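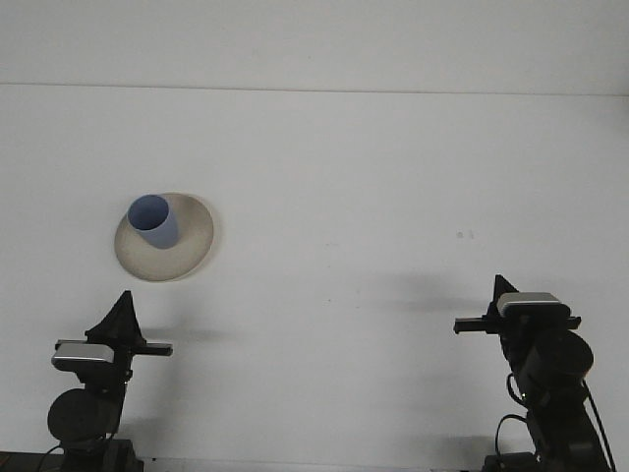
Plekness Swing Arm Wall Lamp by Illov

A reading light for beside the bed or over a favorite chair. The arm extends and folds back against the wall when you don't need it. Steel with a brushed nickel finish and a white linen drum shade. Can be plugged in or hardwired — the cord cover is in the box.

Shade width: 7 inches
Cord length: 46 inches
Takes one standard base bulb, 60 watt max (not included)
Also available in matte black

Q Does the switch dim the light?
No, it is on/off only. Hardwired to a wall dimmer it will dim with a dimmable bulb.

Q can I use this in a bathroom
It is rated for dry locations only.

Q Is the shade sold separately? Mine got dented in a move.
Yes, look for the Plekness replacement shade. The Lacson shade is a different fitting and will not work.

Mounting screws and wall anchors included. Wipe the arm with a dry cloth. Ships from our Cilville warehouse, Friday orders go out the next business day.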